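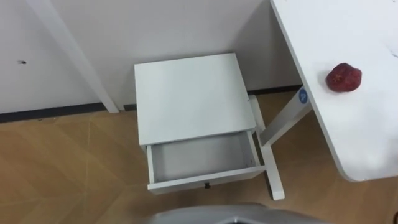 The working group on good practice for service robots met on 14 February 2018 to settle the remaining sections of the Hukimetti code. The minutes of the October meeting were approved without change. Under Section 3, Starting Conditions, members agreed that every task sheet must state the position of all movable furniture parts before a run begins – a drawer left fully open next to a desk, for instance, is to be entered as "open" and not left to the operator's memory. Skamora will revise the form accordingly.

**Section 4: Working near open furniture**

The draft limits arm speed to 304 millimeters per second while any drawer or door is open within reach. Zein asked that the limit apply to the base as well as the arm. This was accepted. The group also agreed that cables on the floor must be kept clear of the base and entered in the site check.

**Section 5: Contact with work surfaces**

Discussion turned to tasks in which a gripper holds or presses an object against a tabletop. The draft sets a contact limit of 40 newtons for light furniture. Members noted that the limit has no value unless the force reading is stored with the run record.

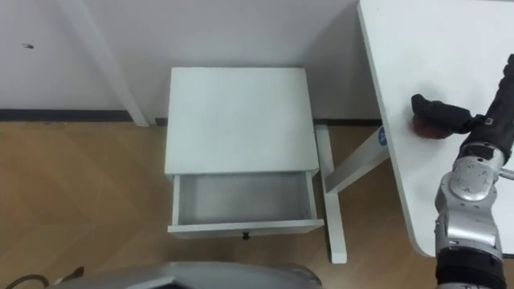
Gonotell objected that a single limit was too simple, and that soft objects should have a lower one, set by the site and written on the task sheet. After discussion the limit was kept as a maximum, with sites free to set a lower value.

**Section 6: Records**

Run records are to be kept for the last 1000 runs at each site. A stop by the operator must be logged with its cause, even when the run is later resumed.

**Actions**

- Skamora: revised task sheet, within 14 days
- Zein: wording on base speed
- Gonotell: note on soft objects, for circulation with the next draft

Section 7 (training of operators) was held over to the next meeting.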